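Workshop notebook, 9 June 2022
White table, second bay. Present: W. Pretorius, K. Hlongwane. Entry by W.P.

Carried over from the last entry: the old top was out of flat and had a dip toward the window side, so small parts crept when the table was knocked. Karwood delivered the replacement top yesterday afternoon. White, smooth, square at the corners as far as our try square can tell. Protective film off before fixing. Two of the supplied screws were too long for the frame and were swapped for shorter ones out of the Skerkar drawer. Pilot holes drilled with a tape stop on the bit.

Leveling. Used the long Keogh level first, then the small machinist's level. Order of work was front rail, back rail, diagonals, front rail again. The back left foot needed the most adjustment. The floor falls toward the drain there, same as under the drill press. Lock nuts snug only. Karabo H. wants them checked after a week, when the feet have settled into the floor paint.

Flatness. Straightedge across the top, feeler gauge underneath, 44 positions. Readings are on the loose sheet clipped inside the back cover. Nothing to complain about in the middle. One slight high spot close to the rear edge, where the top sits on a weld bead on the frame. Filed the bead, refitted, checked again. Better, still there if you look for it. Left alone.
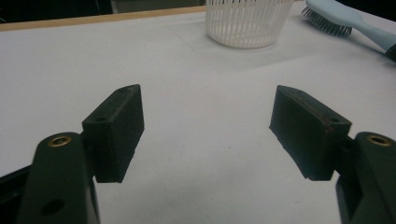
Cleaning. The film left a faint tackiness, which Karabo H. took off with warm water and a drop of dish soap, then a clean damp cloth, then a dry one. No acetone on this surface. No scouring pads either, including the white ones that are supposed to be safe. We lost the gloss on the old top that way and it picked up every pencil mark afterward. Isopropyl is fine in small amounts on a cloth, not poured.

Tried the usual offenders on the offcut before anyone tries them on the table:
Soft pencil – wipes off damp.
Dry-erase marker – wipes off dry if fresh, needs isopropyl the next morning.
Ballpoint – leaves a shadow.
Masking tape, left overnight – clean.
Cheap clear tape, left overnight – gum line, came off with soap and a fingernail.
Cutting oil – no mark after an hour. Longer not tested.

Lighting. Took readings with the handheld meter lying flat on the top, blinds down, overheads on. Center was 1,000 lux and the near corner by the door was more than 500. The drop is steady from one to the other. The new lamps are cooler than the old ones and the white top shows it, a little on the blue side. Feven asked for the lamp over the door end to be shifted toward the table. Bracket will allow it, cable will not without a new clip. Not done today.

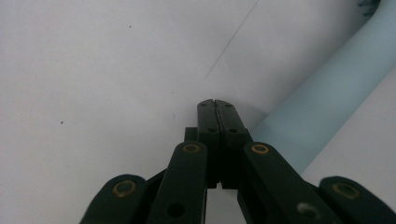 Glare. With the desk lamp on as well, there is a bright patch on the top that makes scribed lines hard to read from the stool. Lamp turned to the wall for now. The overheads by themselves are even enough for layout work.

Load. Stacked the steel blocks in the middle and left them through lunch. Seven blocks, all we have. Dial indicator under the center of the top moved by less than a division and came back to zero when they were taken off. Good enough for anything this table will be asked to hold. The arbor press stays on the other bench.

Open items:
Edge banding on the short side has a small lifted corner. Karabo Sithole to ask Karwood whether we glue it or they do.
Lamp cable clip.
Lungile has the Brarnstead catalog and wants a price for a mat for the dirty jobs. Gray, thin, lies flat out of the roll. The last one curled for a month.
Recheck feet and lock nuts.
Offcut is on the shelf above the sink, labeled. Use it for testing any new cleaner or adhesive. It does not go in the scrap bin.

Feeler gauge set is missing the thinnest leaf. If it is in your apron pocket, put it back.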